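Search products... Search

Pfister Form Reader 7
Greyhound form guide software for Windows and Mac
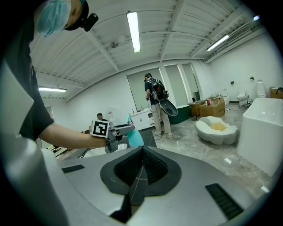 Racing Software > Greyhounds

The Pfister Form Reader 7 takes a night's greyhound cards and puts the form for every dog on one page, in type you can read without borrowing somebody's glasses. It won't pick winners for you. We tried a version that did, back in March, and it had a real fondness for dogs that finished fifth.

What you get is the work most people do with a pencil: sectional times, box history, weight changes and trainer record at each track. Sort by any column. Hide the ones you don't believe in. There's a notes field for every runner that holds 2,000 characters, enough room for a full account of how you were robbed at Drirkholm.

Results from 54 tracks are loaded overnight, with Gekthorpe usually last because Gekthorpe files when it feels like it. If a card changes after you've printed it, scratched runners are struck through on screen and your paper copy stays wrong, as paper does.

The staking page keeps a running total of bets placed and money returned. It can't be switched off, but it can be made very small — see Settings, Display. You can also set a weekly limit, and the program will refuse to log anything past it until Monday. Customers have written to complain about this. It's staying.

Specifications
Dogs per comparison: up to 8
Saved race cards: 1,536
Export: spreadsheet or plain text
License: one user, two computers
Updates: free for 12 months, then by subscription

Already own the Beletti card importer? It plugs straight in. Older Beletti files need to be opened and saved once in the new format first, and the dates should be checked, as some come through with the day and month swapped.

Page updated August 10, 2023. Adults only. Please bet with money you can stand to lose, and preferably less than that.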